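Haushaltsrobotik (auch Aufräumrobotik)

Haushaltsrobotik bezeichnet Maschinen, die Arbeiten in Wohnungen ganz oder teilweise selbst erledigen. Abzugrenzen von Saug- und Mährobotern, die nur fahren und nichts greifen. Verwandt: Kommissionierung in Lager und Werkstatt, dort aber feste Plätze, bekannte Teile, gleichmäßiges Licht.

Stand der Technik

Einzelne Handgriffe gelingen, ganze Abläufe selten. Tisch abräumen, Wäsche falten, Spülmaschine einräumen: als Vorführung ja, im Alltag bisher kaum. Das System Kosadis schafft nach Herstellerangaben rund 1.000 Griffe ohne Wartung, allerdings an einem festen Arbeitsplatz. Beim Feldversuch in Plimberg liefen 3 Geräte in Wohnungen, 2 davon wurden vorzeitig abgezogen. Grund waren meist Kleinigkeiten, Teppichkanten, Kabel, ein verschobener Stuhl.

Schwierigkeiten

Flache und dünne Dinge, weiche Unterlagen, durchsichtiges Glas. Polster geben nach, die Höhe stimmt dann nicht mehr. Eine Schale läßt sich am Rand fassen, ein Stäbchen daneben verlangt einen ganz anderen Griff. Dazu die Reihenfolge: was zuerst, wohin damit.

Training und Simulation

Geübt wird großenteils in gerechneten Wohnräumen, weil Fehlgriffe dort nichts kosten.
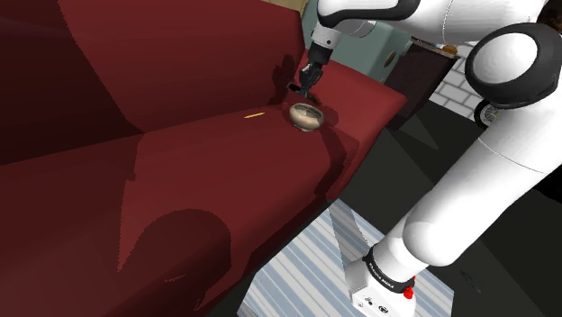

Die Übertragung auf echte Räume bleibt der schwache Punkt. Reibung und Stoff verhalten sich anders als gerechnet, Kamerabilder rauschen. Das Prüfverfahren Kincaid wertet deshalb beide Durchgänge getrennt, Olley nur den realen. Ergebnise sind untereinander nicht vergleichbar.

Siehe auch: Greiftechnik, Serviceroboter, Bewegungsplanung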